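May 20, 2019

Up early and stripped the winter things out of the bedroom closet before breakfast. I had meant to leave it until the weekend but it was warm enough by seven to have the window open, and the wool smelled like the inside of a trunk.

Made the bed first so I had somewhere to sort. The satin spread is no good for this. Anything heavy slides, and every time I sat on the corner the whole thing pulled into folds. Rokeya says to put a cotton sheet over it. I didn't.

Three piles. Keep, mend, and give to Farzana for the church sale in Stockdale. The keep pile was coats mostly. I put the gray one back on its hanger, then took it off again and checked the pockets. Bus ticket, two buttons, a peppermint. The buttons are not from that coat. They went in the jar.

Most of the morning went to sweaters. I fold them the way Lamisi showed me when we shared the apartment, sleeves in flat behind, then bottom up to the neck, so they stand on the shelf and don't need stacking. It works for the thin ones. The thick knits spring open as soon as I let go. Tried rolling them and they took up more room.

Holger's brown pullover has moth at the elbow, a hole I could get a finger through. Mend pile. I have yarn close to it, but not the same. The green cardigan I gave up on and put with Farzana's things. It never fit across the back.

Lunch was rice and the last of the lentils. Paid the 174 dollars for the car and wrote it in the book. Kamrul called about August and whether we still want the cabin at Skurnholm. I said yes to the 8 days and he will send the deposit. He talked for a long time about the road there.

Back upstairs after that. The storage bags are too small, I should have bought the long ones. Got the coats into two of them and had to kneel on the second to close it. Cedar blocks need sanding, they hardly smell now.

Left for last was the striped knit with the navy at the top and the burgundy and cream lower down. It is too heavy for the shelf and I don't want it on a hanger where it will stretch. I laid it out across the spread and tried to decide. It can go in the bottom drawer if I move the pillowcases. Will do that tonight, and call Farzana about when she wants her bags.

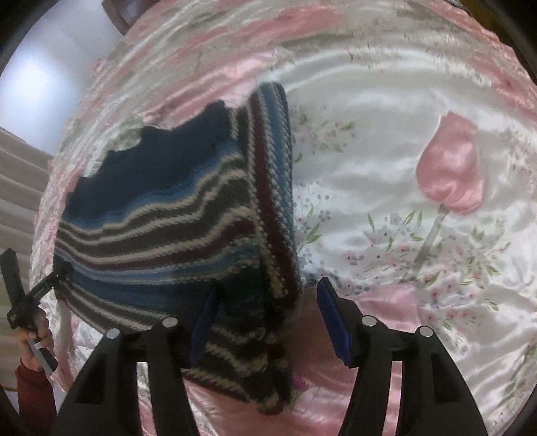
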